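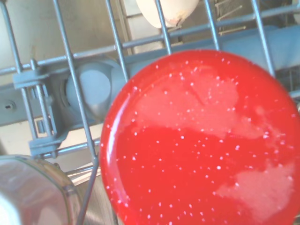 A red plate at the dishwasher rack.

March
By Marius Munteanu

Chowdary has spent two years trying to get a machine to load a dishwasher, and is in no hurry to call the job finished.

"People ask me if it works," the engineer said in the test kitchen at Grurholm. "I ask them what they mean by works. It can put a plate in a rack. Can it clear up after your family on a Sunday? No."

The team has logged 2,839 attempts with plates, bowls and cups. Plates are the easiest, Chowdary said, but shiny ones still cause trouble. "You get glare off the glaze and the software thinks the edge is somewhere else. A person doesn't even notice that."

Racks are another problem. The wires run in several directions, and there are clips and rails to catch on. "I could design a rack that a robot would love," Chowdary said. "You would hate it, and you already own a dishwasher."

Speed is the usual complaint from visitors. The target for one plate is 60 seconds. Chowdary's mother, who watched a run over video, said she would have done the whole load and wiped the counter.

Shop floors are further along. Zuvix, a parts supplier that shares some software with the team, has a machine sorting 700 trays a shift. "Same tray, same height, same light," Chowdary said. "I'm jealous of them."

Asked when a household could buy such a thing, Chowdary would not give a year. Folding towels may come first - they don't break. Glasses will be late on the list.

"I still load my own at home," Chowdary said. "My wife reloads it afterward, so I'm not sure I pass the test either."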